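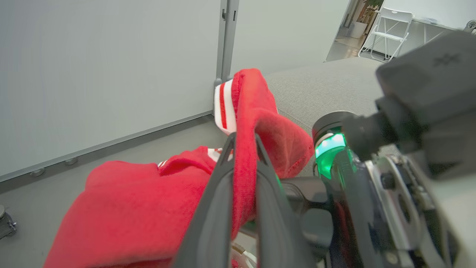
Photo: Eusebio Urquijo

To: Plarndale mending and remaking list
Subject: Re: Ribbed cuffs on fleece – take off or leave on?
Date: June 2024

Hello all,

Replying to the question from February, which I have only just got round to. I've left the relevant part in so that people don't have to go back through the archive.

> I have been given a bag of old fleece tops for the blanket project and I'm not
> sure what to do with the ribbing. On most of them the body is fine but the
> cuffs have gone baggy. Do people cut the cuffs off before washing or after?
> And has anyone managed to use striped ribbing for something, or does it all
> go in the scrap bag? I've got one with a stripe round each cuff that seems
> too nice to throw out.
>
> Also, is it worth sorting by colour first? I haven't got much room.
>
> Jelínek

Wash first, cut afterwards. If you cut first the raw edge of the ribbing curls and frays in the machine and you lose a centimetre or more all the way round. I wash at 20 with the zips done up and no softener, then dry flat.

On the striped ribbing, keep it. The red fleece at the top of this message has a white ribbed cuff with two red stripes, and a cuff like that is the first thing I look for when I go through a bag. They make good tops for mittens and boot socks, and two joined end to end will go round a small hot water bottle cover. I unpick them if the seam is a plain overlock. If it has been stitched down a second time I cut 9 mm into the fleece side and leave the seam where it is – less bother, and it doesn't show once it's turned in.

To see if a cuff has any life left, stretch it across your hand and let go. If it stays wide, try steaming it with the iron held just above, then leave it alone overnight. Some come back. The ones that don't can still be used flat as binding.

Red needs a bit of care. I wash anything red twice before it goes near white trim from another garment, and I put an old white hanky in with the second wash. If the hanky comes out pink, do a third.

As for sorting, I do it by thickness and leave colour until I'm laying out. Thick plush fleece next to the thin sort pulls at the seam and the blanket never lies flat. Two boxes are enough, one thick and one thin, plus a shoe box for ribbing and zips. Work on something padded if you can – fleece slides about on a bare table and you end up chasing it with the scissors.

For squares, I cut 153 mm, which gives a finished square of just under 14 cm with my seams. An adult top gives me nearly 20 squares if the back has no seam down it. Hoods are more trouble than they are worth unless you want the small triangles.

The Zukstead group have asked for their blankets at 960 mm wide this time, so please check your layout before you start joining. Mine was already pinned and I had to take a column out.

I have spare white ribbing, plain, if anybody is short. Reply to me off list and I'll post it.

Eusebio

--
Plarndale mending and remaking list
To leave the list, send a blank message with "unsubscribe" as the subject.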